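Does the packing number mean anything?

The Drullness write-up has been passed around our corner of robotics since February, mostly with the word "solved" attached. The claim is that one policy, trained on 629 teleoperated demos, can handle takeout packing on a cluttered desk. I spent an evening with the paper and the clips, and I'm less excited than I was supposed to be. 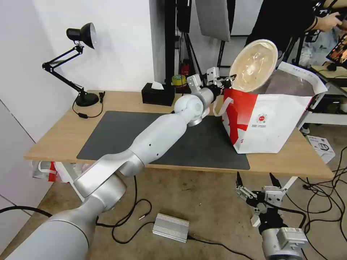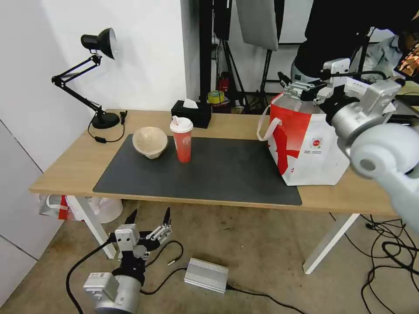
Same desk, same lamp, same red and white bag both times.

What the 629 covers

First, 629 is a count of recordings. The paper never says how many different desks, bags or bowls went into it. If most of those demos share one table and one bag, the policy could be learning where the bag usually is. I'd take 200 messy demos from ten kitchens over that, and I suspect the authors would too if they had to ship something.

Second, the test. They ran 40 trials and moved the objects by 5 centimeters between them. Five! A paper bag with a thin handle can shift that much when you brush against it. I wanted to see the bag half folded, or turned around, or with the handle fallen inside. None of that is in the results table.

The baseline problem

The comparison is against Gurnidberg, which was built for rigid parts in trays. Beating it on anything with a soft opening was never in doubt. Ludow would have been the fair opponent and it gets one sentence in related work.

Then there's the scoring. A trial counts as a success if the item ends up past the rim of the bag. Right side up or upside down, it's all the same to the score. I can think of a few customers who'd disagree about their soup.

I do like 2 things. They published the failed trials, which most groups still don't, and the section on recovering from a bad grasp is careful work. I'd read a whole paper on that.

I've asked whether the raw demos will be released. If they are, I'll sort them by bag position and post the plot, even if it makes me look silly.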